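About Vellden

Home | Courses | Fees | About us | Contact

Vellden is a small writing school for adults. We teach people who write at work and would like to be understood: letters, reports, tender replies, meeting notes, the email that has to go to 307 staff before lunch. We don't teach novels or poetry, and we don't promise to change your life.

Most pages like this one begin with a passion. We have read a lot of them, partly for work, and we have yet to finish one knowing what the business did. So we'll try to keep to what you might want to know before you hand over your money.

How it started

Ivar Hägglund spent years editing reports for an engineering consultancy called Prindimum, where he was paid to shorten things that other people had been paid to lengthen. Areeba Soomro was teaching night classes in business English and had begun to doubt the textbook. They met on a style guide project that ran well over time and was, in their view, never opened again after it was printed. The first Vellden course ran the following January with four students, one of whom was Ivar's neighbour.

We would like to say demand was strong. It was slow. People don't believe they write badly, and the ones who do believe it are often quite good. Our early students were mostly sent by a manager, and they sat with their arms folded. Some still do, and we don't mind. A person who doubts the teacher will usually check what the teacher says, and that's a fair part of editing.

What we teach

There are two courses. Plain Reports is for people who write long documents that others have to act on. Short Notice is for letters, emails and anything that has to be on one page. Both are taught in person, in small groups, and both use your own work. Bring something you have sent already, preferably something you were pleased with.

We don't hand out personality tests, and we don't sort people into colours. We don't use a readability score as a mark either. We tried one for a while and found that students learned to please the score, chopping sentences into pieces until the page read like a parking sign. A score can tell you that a sentence is long. It can't tell you that the sentence is wrong, or that it should have gone to somebody else.

Grammar comes up when it gets in the way. If you were hoping for a ruling on the split infinitive, Areeba has one, and you'll need to ask her at the break.

Where we work

Our classes are held in the Orano building, second floor, at the end of the hall. There is a lift. The heating has its own ideas, so bring a jumper. The coffee is free and we make no claims for it.
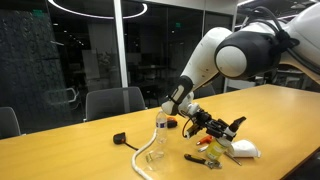
The conference table at Orano.

We also teach in other people's offices if the group is large enough to be worth the trip. The same rules apply there: real documents, no slides, and the boss takes the course or stays out of the room.

Does it work?

We're wary of this question, having seen how other training companies answer it. A form filled in at the end of a pleasant day will tell you that the day was pleasant. We've seen brochures claiming that 100 per cent of students improved, and we'd love to know who was measuring.

What we do is ask for a second document, a few months after the course, and mark it up the same way as the first. Plenty of people never send one. Of those who do, most are clearer, a few are the same, and now and then one is worse — usually a person who has been promoted. Jafri, a freight broker we've taught for several years, keeps sending us new staff, and we take that as a better sign than the forms.

Who we are

Ivar teaches Plain Reports and does the invoices. He doesn't like adverbs, and we've stopped arguing with him. Areeba teaches Short Notice and reads every application. If she thinks the course is a poor fit she'll write back and say so, and she may suggest a cheaper book. We belong to no institute and have won no awards. We were once invited to apply for one, and the entry fee was more than a term's rent.

Getting in touch

Use the contact page and tell us what you write and who has to read it. A paragraph is plenty. We answer our own mail, so allow a few days when a course is running.

Page last updated Mar 6, 2021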